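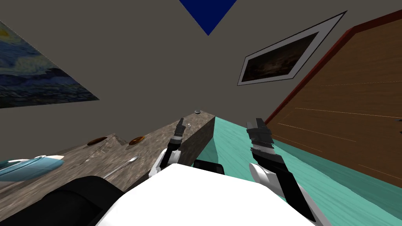
Image credit: Neelam Bansal

I put off fixing my squeaky kitchen hinges for the better part of a year. Every morning at 6, creeeak, and the whole household knew I was making coffee. When I finally sat down and did it (one Wednesday evening, with the radio on) the whole job was done before dinner. So if you've been living with squeaks too, let me walk you through what I did.

First, find the one that's squeaking. I know, it sounds silly, but a cabinet door has two or three hinges and they love to blame each other. Open the door slowly with one hand and rest a fingertip of the other hand on each hinge in turn. You'll feel a little buzz on the guilty one. I spent ages oiling a perfectly innocent hinge before my neighbor Lalit Bisht showed me this trick.

What you'll need:
A screwdriver that fits your screws properly
Old rag or paper towels
An old toothbrush
Dish soap and warm water
A dry silicone spray or a bit of plain paraffin wax
Wooden toothpicks and wood glue, in case of loose screws

Next comes the cleaning, and please don't skip it! Most of my squeaks were just years of cooking grease with dust stuck in it. Dip the toothbrush in warm soapy water, shake off the extra, and scrub the moving parts. Wipe them with the rag and leave the door open until they're dry. I had one door go completely quiet at this point, which felt like cheating.

Still squeaking? Now you lubricate. Spray a tiny bit onto the rag or a cotton swab and dab it on the pivot, then open and close the door a bunch of times to work it in. Don't spray straight at the cabinet like I did the first time. It got on the shelf, the plates and my sleeve, and I washed every single plate. For old butt hinges with a pin, tap the pin up gently, rub wax along it and drop it back in. Do one hinge at a time so the door stays put.
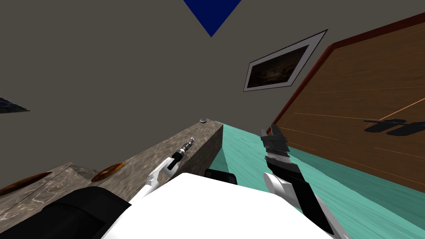

Babita Bisht wrote in to say that cooking oil is a terrible idea here, because it goes sticky after a few months and the squeak comes back worse. She had to take all her hinges off and soak them. I'll admit I had olive oil in my hand once, so thank you, Babita.

Then check the screws. A loose hinge lets the door sag, and a sagging door rubs and groans no matter how much spray you throw at it. Snug them up by hand (put the power drill away, it strips the holes in no time). If a screw just spins, take it out, push a couple of glued toothpicks into the hole, snap them off flush, and let the glue dry overnight before you put the screw back in.

If your doors have the hidden cup kind of hinge, there's usually a screw that moves the door side to side. Give it a quarter turn, close the door, look at the gap, and go again if you need to. I once turned three screws at the same time and had no clue which one had done what.

Mine have been quiet since August, except for the door over the fridge. That one needs a new hinge and I haven't bought it yet.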